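Chapter 5
Bags, Films, and Wraps: Packing with Thin Plastic

If you have worked your way through the first four chapters, you have by now folded a good deal of cardboard and probably cut your thumb on some of it. Boxes are forgiving things, though. A box has corners, and it stays more or less where you set it down. In this chapter we leave boxes behind for a while and turn to the thin plastic bag, which has no corners to speak of and which will, if you let it, slide off the table while you are looking for the tape.

I learned to pack at a mail-order house called Lutmont, under a very patient woman named Lamai Tanasarn, and my first full week there was spent on nothing but bags. It was October, the busy season was coming, and I remember being a little insulted. Surely anybody could put a sweater in a bag! By Wednesday I had torn 56 of them (Lamai kept the tally on the wall, in pencil, and was very nice about it), and I had begun to see that there was something here to learn after all.

Most of what goes wrong with a bag goes wrong in the hands, before anything has been put inside it. Thin film clings to itself. It takes a crease easily, it stretches where you pinch it too hard, and when it is held up by one part the rest of it drops into long folds that hide the opening. So we will begin with the empty bag and how it hangs, and we won't hurry.

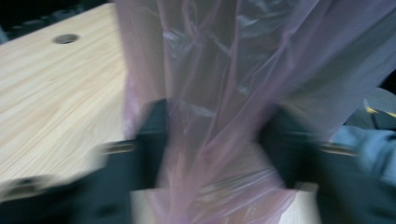
Figure 5.1. A tinted, see-through bag held by its gathered lower part, beside a light wooden tabletop.

Notice how much the shape of a bag depends on where it is gripped. Gathered at one point, the film bunches together there and spreads wide elsewhere, and a person who wants to fill it must first find the mouth and coax the two layers apart. Rub the edge gently between finger and thumb until you feel them slip. Please don't blow into the bag, however many people you have seen do it, and don't lick your fingers either.

Tinted film deserves a word of its own. A lavender or pink bag still lets you see the shadow of what is behind it or inside it, but colors will fool you, and a cream scarf and a white one look very much alike once they are in. Check the item against the order slip first, then bag it. At Lutmont we once sent out 866 parcels in a single day, and the mix-ups that came back to us were nearly all of this kind.

In the pages that follow you will practice opening, filling, pressing out the air, and closing, in that order. You will want a clear table, a soft garment you don't mind refolding, and a small stack of bags.

5.1 Opening the Bag

Lay the bag flat with its mouth toward you and smooth it once with the side of your hand, working from the closed end.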